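Open day at Wukinon, 7/19/25. Posting as I go, battery is already bad, sorry in advance for typos. Thread.

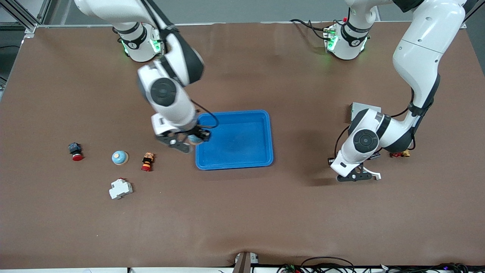

Two arms, one blue tray, a handful of electrical parts. Left gripper's got a small light blue round piece right by the corner of the tray.

2/ Backing up. Wukinon is the automation shop out past the rail yard, the one that used to do conveyor repair. Once a year they open the doors. Free, you sign a sheet, you get a sticker. Went last time for the donuts and stayed for the palletizer. This time came for the arms on purpose.

3/ The demo is a sorting job. Parts on a brown table, arms pick them up, parts go in the tray. Emergency stops, push buttons, a breaker, that kind of stuff. Panel shop parts. I spent years picking those out of bins by hand so yeah I have feelings about this one.

4/ Things I wanted to see: what it does with a part lying on its side. Every demo I've been to has the parts lined up like soldiers. On this table there's an e-stop with a red cap just tipped over on its side. Good. That's how they land in real life.

5/ Asked the guy running it if the layout is fixed. He said no, they toss the parts down new each run and let it figure out where things are. Software is called Pichon. Theirs, written in house, not for sale yet. "Yet" said with a look.

6/ Speed. Slow. I'm going to say it. Slower than a person with coffee in them. The pitch is that it doesn't need the coffee, and that it runs at night when the kitting bench is dark. Fair enough, but I'd want to see a night of it.

7/ They let a run go for the crowd, 9 pieces, and talked over it. Somebody's kid yelled out the color of every single part. Best commentary of the day by a mile.

8/ Ok so the question everybody asked – why two arms. Answer I got: reach, mostly. Each one covers its own end of the table and they share the tray. Also they want to get to jobs where one holds and the other one works, like snapping a contact block on the back of a button. Not showing that today.

9/ I'd have shown that today. Even if it flopped. Contact blocks are the part of the job that wrecks your thumbs.

10/ Small thing I liked, green lights on the bases of both arms. You can tell from across the room they're happy. Our old cell at work had one amber lamp that meant four different things and you had to know which.

11/ Small thing I didn't like, the cabling. Black cable loops off the forearm down toward the left gripper, more of it trailing along the table by the other base. I know, I know, it's a demo table. I still look at a loop like that and think about the day it catches on somthing.

12/ Asked about that too. Cable covers are coming from Flarnarel, ordered, not here. Everyone in this business is waiting on a box from somebody.

13/ Donut break. They moved the donuts to the loading dock and didn't put up a sign. Rookie move. Found them anyway.

14/ Back. Talk in the side room, 60 seats, standing at the back so most of us got the gist and not the slides. Topic was how they teach it a new part. Short version: a person drives the arms through the pick over and over, then they train on that, then they try it, then they go back and do more of the ones it fumbles.

15/ Round stuff is the hard stuff apparently. Push buttons with a domed top, you grab a bit off center and the thing wants to squirt out. Makes sense. I've shot a few across the shop myself.

16/ Breakers are the easy ones. Flat sides, nice and square, you'd have to try to miss. Speaker's words more or less, got a laugh from the panel builders and nothing from anyone else.

17/ Someone from Wireck was in the row ahead of me and asked about mixed trays, as in can it put each kind of part in its own spot. Right now, one open tray, no pockets, everything goes in together. Pockets are next. Target is November.

18/ That's the bit that matters for us btw. A tray with everything thrown in is only half a kit. Someone still has to look at it and count. If they get pockets working I'd bring my boss.

19/ Cost, since three of you already asked in the replies. They wouldn't say. I tried it a few different ways. "Depends on the cell" every time. Which, sure, it does, but give me a ballpark or a tshirt.

20/ No tshirts either.

21/ For anyone thinking of going next year: park on the street side, the lot fills up early. Closed toe shoes, they do check. The arms table gets crowded right on the hour when they start a run, go at a quarter past and you can stand right up at the tape and ask stuff. Staff are happy to talk, they're engineers, not sales.

22/ Also the palletizer is still there and still great. Didn't get near it this time, line was too long. Just heard it thumping.

23/ Would I put one on our bench tomorrow? No. Would I want a go at driving it for the training part? In a heartbeat. They had a sign up sheet for that and I put my name down twice, second time with nicer handwriting.

24/ Phone at 2 percent. Will answer the rest tonight from the laptop. If you were the kid yelling colors, great work, see you next year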